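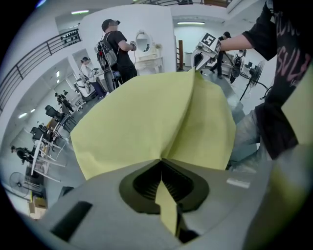
Dalsgaard opens budget planning for hand-held gripper sets

Sukberg, February — Dalsgaard, a supplier of equipment for textile handling, today announced a planning service for companies that want to prepare for automatic folding but are not ready to buy a full robot cell. The service is offered together with the software firm Rovex.

Under the new plan, a customer first rents hand-held grippers and records its own cloth work with them. Two grippers make one set, so that a cloth can be held at more than one point. The purchase of robot arms is decided later, when the customer knows which tasks are worth the money.

The starting package, named Stollen, contains four sets and costs 370 euros per set each month. Charging stations, spare finger ribs and training of the staff are included in this price. Computers and data storage are not included and should be placed in a separate budget line.

"Many buyers ask us for the price of the arm, and they forget the months before the arm," the company said in a statement. "We want them to see these costs already in the first budget."

Dalsgaard recommends to plan over nine weeks from order to first use. Customers should also reserve floor space for the work tables and enough power outlets — both are often missing in the first offer.

Orders for the spring delivery are accepted until the end of March. A price list and a planning sheet can be requested from the Dalsgaard sales office in Sukberg.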